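The old customs house at Daltport is open again! After two years behind scaffolding, the front doors swung back in September, and we've been through three times already (the upstairs gallery alone is worth the climb). It went up in 1816 or so as a grain store, and the river side still has its hoist beams and iron shutters. The clock came later, paid for by the Wolberg family after the second fire, and it strikes the hour a little early.

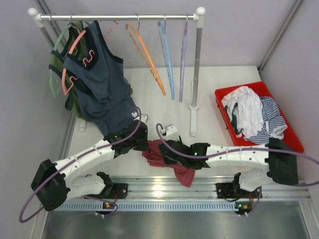
Oona Suominen wrote to say the shutters are newer than the walls – her grandfather helped hang them, and the old ones went to the chapel at Pisgate, where two are still in place on the north side. We'd love to see a photo of those if anyone is passing.

Back inside, leave time for the bell stair. There are 478 steps if you go all the way to the lantern, with a landing halfway where the clerks scratched their names into the plaster.

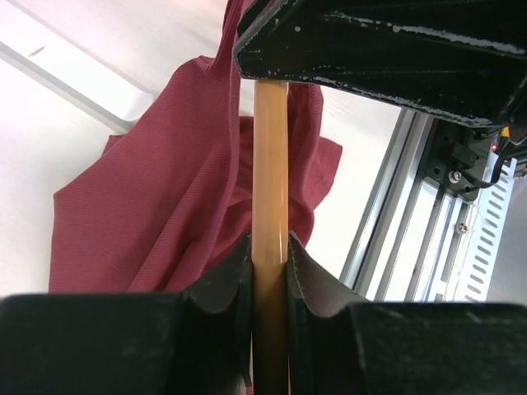
The lantern room is small, so only a handful of people go up at once, and the view takes in the whole harbor as far as the Yammine bridge. Bevan Tapsell leads the climb at 10 a.m. and again at 2 p.m. Wear flat shoes!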